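Contents > Part Three: Machines Among Us > Chapter 9: Chores

Chapter 9
Can a Machine Clear the Table?

A dishwasher is a robot by some older definitions of the word. It senses water level and temperature, follows a program, and does a job people used to do by hand. What it can't do is fetch the dishes. Someone has to carry them from the table, scrape them, fit them into the racks, take them out again, and put them away. The machine does the washing and the household does everything on either side of it.

This chapter is about everything on either side. Factories have used robot arms for more than half a century, and in that time arms have welded car bodies, painted doors, and moved boxes with great reliability. The same arms are almost useless in a kitchen. To see why, it helps to look closely at a job most people learn as children, which is picking up a plate.

A plate on a table offers very little to hold. The rim sits low over the cloth and the glaze is slick. A person slides a fingertip under the edge, tips the plate up, and brings the thumb over the top before the plate has moved more than an inch. The fingers feel the weight shift and tighten to match it. With two stiff fingers and ridged pads, most of that has to be done by choosing the right place to pinch and the right angle to come in from.
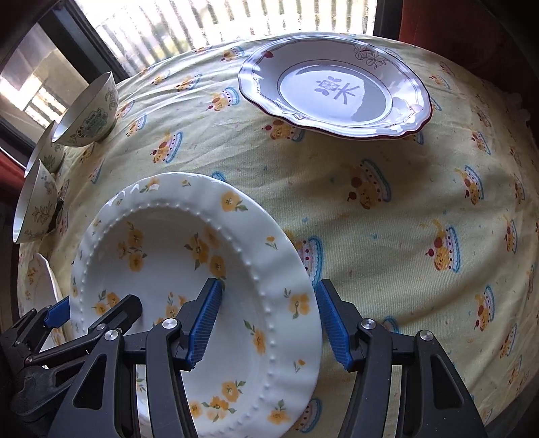

Why is a plate harder for a robot to pick up than a car part?

The car part is always the same part. It arrives in the same position every time, often in a holder made for it, and the arm can repeat one motion all day. A plate may be anywhere on the table, may be one of several sizes, and may have a bowl sitting on it. The robot has to work out where it is and how to take hold of it before it can begin.

Engineers call a workplace of the first kind structured. The room has been arranged to suit the machine. At the Haslinger plant in Tremville, which makes housings for water pumps, each arm has a painted zone on the floor, a fixed lamp, and a feeder that turns every casting the same way up. One arm there handles 3,000 castings in a shift. When a casting comes down the feeder backward, the arm stops and waits for a person to turn it around.

Homes are unstructured. Tablecloths wrinkle. Sunlight comes through the window in the morning and throws glare on anything glazed, and by evening the same dish is in shadow. Cameras are bothered by both. A patterned cloth under a patterned plate can make it hard for a program to tell where one ends and the other starts. People move chairs, buy new bowls, and leave things half finished.

Until recently, programmers tried to write rules for these cases. The rules piled up faster than anyone could test them. Most groups working on household chores now take another route and show the machine many recorded examples of people doing the job, often with the same kind of gripper the robot will use. A learning program looks for what the good attempts have in common. We will study how this works in Section 9.3. For now the main point is that the examples matter a great deal, and that they have to come from ordinary rooms with ordinary dishes.

Stacking shows what is still missing. Three bowls that nest and three plates that sit flat make a tidy pile, and a person building one hardly thinks about the order. 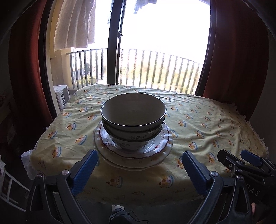
A machine has to get the order right, center each piece, and let go gently. An error in placing the bottom plate carries up through everything set on top of it. Letting go is a skill of its own. If the fingers open a little unevenly, one pad drags on the rim and the piece shifts.

In the Ulurari kitchen trials, a two-armed machine named Codano was asked to clear a table set for four. Over 792 attempts with single plates, it lifted the plate cleanly in most of them. Asked to clear the whole table and stack the pieces by size, it was given 50 tries and finished far fewer than half without help. Valentin Lüthi, who ran the trials, wrote in his June report that the long jobs failed for small reasons: a spoon left in a bowl, a cup handle facing the wrong way, a fold in the cloth. He also noted the time. A full clearing took Codano 300 seconds when it went well – a job he could do himself in under a minute.

So the short answer to the question at the top of this chapter is partly. Machines can do pieces of the chore, sometimes well. Putting the pieces together in a room they haven't seen before is where the work now stands.

Before reading on, clear a table yourself and pay attention to your hands. Notice when you use one and when you use both, and what you do with a dish when you need a hand free. Keep your notes. You will need them in Section 9.2, where we break the job into steps – grasping, lifting, carrying, placing, and releasing – and look at what each one asks of a machine.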